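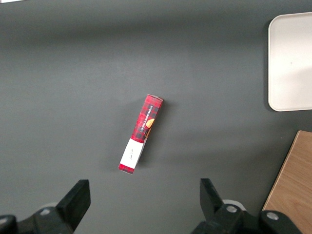
Renu Sisodia reports that she could not tell the first two biscuits apart until the third glass of water, and that the scoring sheet was harder to fill in than she had expected. She would do it again, and would ask for the morning slot.

Home Vacancies Take part Past studies Contact

Call for participants: shelf life and texture of plain and flavoured shortbread
12 Oct 2020
By Natália Machala

Trisent is recruiting adults for a sensory study of packaged shortbread. The study compares samples stored under different humidity conditions and asks whether an untrained taster notices the loss of crispness at the same point as our instruments record it. Earlier work in July used a trained panel only. This round needs people with no training at all.

What is involved

You will attend 2 sessions at our Wadus site. Each lasts 4 hours including breaks. At each session you will sit in a single booth and receive coded samples on white plates, one plate at a time. For every sample you score hardness at first bite, crumbliness, dryness in the mouth, butter flavour and, for the flavoured set, strength of vanilla. Scores are entered on an unmarked line scale. There is no right answer and you will not be told which sample is which, during the session or afterwards.

Water and plain crackers are provided and must be used between samples. You may spit out any sample. Swallowing is not required for any part of the test.

The total eaten by a participant who swallows everything is 169 g per session. Please bear this in mind if you are planning to eat beforehand.

Who can apply

Applicants must be 18 or over and must eat biscuits or cake at least once a fortnight. We cannot accept anyone with an allergy or intolerance to wheat, milk or soya. Some samples contain traces of nuts. People with diabetes should speak to their GP before applying and bring written confirmation to the first session.

Smokers may apply but must not smoke for two hours before arrival. Do not wear perfume, aftershave or scented hand cream on the day. Participants who arrive wearing scent will be sent home without payment. If you have a cold or have lost your sense of smell, tell us and we will move you to a later date. Anyone with a cough or a raised temperature must stay away.

Employees of Trisent and Nedelcu, and members of their households, are not eligible. Nedelcu supplies the packaging film used in the storage trial and has no access to individual scores.

Payment

Participants receive a single payment by bank transfer after the second session. Attending only one session is paid at half rate. Travel is not reimbursed, but parking at the Wadus site is free - enter by the rear gate and give your study number.

Data

Your name and contact details are held separately from your scores and deleted when payment has cleared. Scores are kept under a study number. You may withdraw at any time before the second session ends, and your scores will then be removed.

How to apply

Complete the screening form at the Wadus reception desk or ask for one by telephone on extension 333. State which sessions you can attend and list any medication that causes a dry mouth. Forms are checked in order of receipt. Unsuccessful applicants will be kept on the list for the Trokon oatcake study unless they ask to be taken off it.

14 shares 3 comments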